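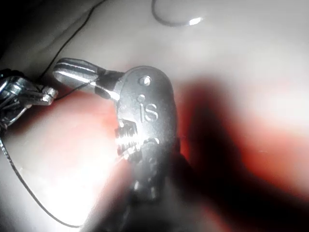
Metal clamp-like tool with raised lettering

Gunembridge Readers and Writers Circle
Minutes of the August meeting
Place: back room of the Guo Library
Start: 6:30 p.m.

1. Minutes of the last meeting
The minutes were read and accepted with one correction. Under item 4, "poetry evening" should be "poetry afternoon". The copy in the binder is to be corrected by hand.

2. Short story contest
The contest closed at the end of last month. The reading of the entries is going slower than planned, as many stories are longer than the limit given in the rules. It was discussed if such stories must be refused. Some members found that a story which is a little over the limit should be read in full and judged as the others. Other members answered that the writers who cut their text to respect the limit would be treated unfairly. After a vote, it was decided to keep the limit as it is printed. The writers concerned will receive a letter and are welcome to send again next year.

The winning stories will be read aloud at the author evening. The writers may read themselves or ask a member to do it for them.

3. Author evening
The large reading room of the library is reserved for the October evening, from 5 p.m. until closing. Three authors have agreed to come, two with novels and one with a book of travel essays. A fourth author has not replied – the secretary will write one more time, and after this the program goes to print without the name.

Pumimis Books will again run the sales table. The shop asks to have the table near the entrance and not beside the coffee, because last year several copies were stained. Agreed.

There was a longer discussion about the questions from the public. Last year the first author spoke too long and the last one had almost no time. The meeting agreed that each author reads first, and the questions are taken together at the end. The host of the evening will keep the time and is allowed to interrupt.

4. School visits
The Ukasine program, which brings authors of children's books into the classrooms, will continue in the fall. 7 schools have asked for a visit. One of them would like a visit in two languages, and the members who can help with this are asked to tell the secretary before the next meeting.

The teachers have asked that the books are sent to the class before the visit, so the children can prepare their questions. The meeting finds this a good wish. The library can lend a part of the copies, the rest has to be bought.

5. Money
The account stands at $1,748. The bill for printing the contest leaflets is paid. The meeting approved to spend up to $825 on books for the school visits. Receipts must be handed in with the title and the name of the school written on the back.

The membership fee stays the same. A proposal for a lower fee for students was received by mail and is moved to the next meeting, as the person who wrote it could not be present.

6. Newsletter
The newsletter will have a new page for short reviews by members. A review should not be longer than half a page, and the reviewer should say clearly if the author is a friend or relative. Texts are to be sent by email, not on paper.

7. Other matters
The key to the bookcase in the back room is missing again. Members are asked to look at home.

The shelf for exchanged books is full. Old magazines will be taken out first, then the double copies.

Next meeting: September, same room, same hour.

The meeting closed at 8:20 p.m.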